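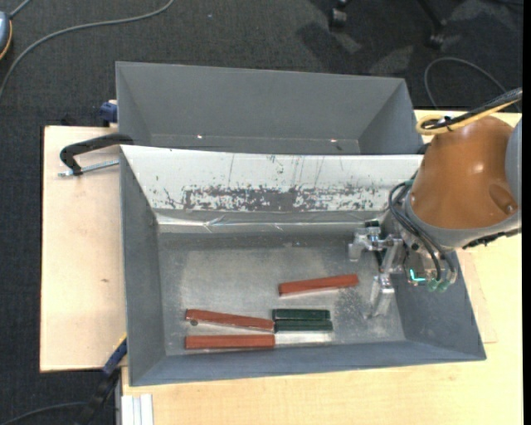 Baumgartner told us, in a reply that ran to several pages, that the trouble with most journalism workshops is that everyone goes home friends and then goes back to exactly the same newsroom, with the same editor and the same lawyer's phone number that rings out. It was a fair remark, and we have kept coming back to it while writing this section, which looks at what participants in the Tudura exchange did with their training once they were home again.

4.2 After the exchange: practice in small newsrooms

Readers will remember from the previous section that the Tudura exchange brought reporters, community broadcasters and a handful of cartoonists to Merna each December for 9 days of shared work on press freedom and source protection. We wrote to all 400 people on the alumni list and were delighted (and a little overwhelmed, if we may say so) to sit down afterwards for longer conversations with 55 of them. The interviews were meant to last an hour. Very few did, as people who work alone in small towns seem to have a good deal saved up to say, and we were glad to let them say it.

Figure 3. Interior of a metal bin with red and green blocks.

The strongest theme by far was isolation. Many of those we spoke with had learned perfectly good habits at Merna, such as keeping source notes apart from drafts, or agreeing on a check-in time before covering a demonstration, and then found they had no colleague to practise them with. One broadcaster described leaving her check-in messages with a cousin who ran a bakery, and who took the job very seriously indeed. Others had let the habit slide within a season, and were quite open with us about it.

A second theme, and one we had not gone looking for, was the value placed on the cartoonists. Reporters told us again and again that the evening drawing sessions had changed how they thought about offence, libel and the defence of unpopular speech. We had treated those sessions as a social programme in our original design and so asked no direct questions about them, a gap we have tried to mend in the follow-up survey.

The Altenari network, set up by former participants after the third exchange, offers a partial answer to the isolation problem. Its 5 regional groups hold a monthly call and share the cost of legal advice. Members spoke of it fondly, though several found the calls hard to fit around a broadcast shift, and those with poor connections often gave up partway through. We take up the question of funding for the network in section 4.3.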